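Zuso Street Notes -- README

Last touched 2 Aug 2021 by Ghazala Qureshi. Replaces the February version, please delete that one if you still have it.

What's in here

Street-level pictures plus a notes table for the older residential blocks on the Fetadar side of Zuso. Subject is the stuff along the road edge -- awnings, balconies, curbs, parked vehicles, poles, trees. Each row in the table is one stretch of one side of a street. Pictures are in folders by stretch, same name as the row.

Not a traffic count. Not a property survey either, no house numbers, no owners.

Folders

naseo/ -- 8 stretches, all finished
rana/ -- 62 stretches, finished but notes are thin past the bend
misc/ -- leftovers, not in the table, dont cite these

Table is notes.csv, comma separated, UTF-8. Up to 700 characters in the free text column, longer ones got cut by the old form and I haven't fixed them.

Columns

stretch -- folder name
side -- left or right, always looking up the street from the start of the stretch
floors -- tallest building fronting the road on that side
cover -- none / awning / roof / both
curb -- none / flush / raised
parked -- car, van, motorcycle, mixed, none
green -- trees, balcony, both, none
remarks -- free text

Sample, all daytime with a pale sky:
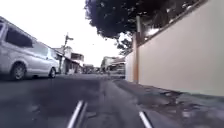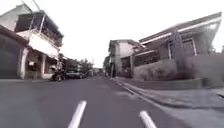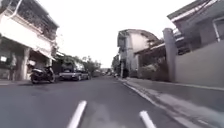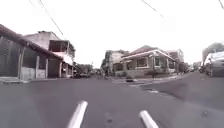 Cover is the column people get wrong so read this before adding rows. An awning is anything fixed to the face of the building and hanging out over the front, cloth or hard, doesn't matter. Roof means the building's own roof comes down past the wall, with or without posts under it. The single-story place in the last sample, long dark overhang held up on pale pillars, goes in as roof. The two-story one rising behind it has a light awning off the front, so if both fall in the same stretch you write both. Don't invent a third word. I found "canopy", "shade" and "porch" in the February file and had to go through them by hand.

Green -- balcony plants count if you can see them from the road. Trees count on whichever side they grow, even if the branches come over. Trees only visible way off down the street belong to the stretch they're in, leave them out of yours.

Parked -- what's at the curb when the picture was taken, nothing more. Don't use it to say how busy a street is. Too far off to tell car from van, put mixed and say so in remarks.

Curb -- raised needs an edge you could trip on. Painted line with no step is flush.

Known problems

- rana stretches near the top were entered twice, second set is the right one
- floors is wrong wherever a house has a roof room, some people counted it and some didnt
- distance in remarks is paced out, e.g. 300 means 300 steps, not meters
- far ends of streets are hazy in a lot of the pictures, don't code anything from back there
- a few free text entries are still in shorthand (aw = awning, mc = motorcycle, pl = pole)

Adding rows

Copy the last row, change it, keep the column order. New folder needs at least one picture looking up the street. Close-ups are fine as extras. If you change somebody else's row put your initials at the end of remarks.

Use

Fine for teaching, sketching, planning class projects and so on. Please don't crop out a single house and post it on its own -- people live there. Credit line is "Zuso Street Notes, G. Qureshi".

To do

- re-check curb for all of rana
- split parked into two columns?
- write up naseo remarks properly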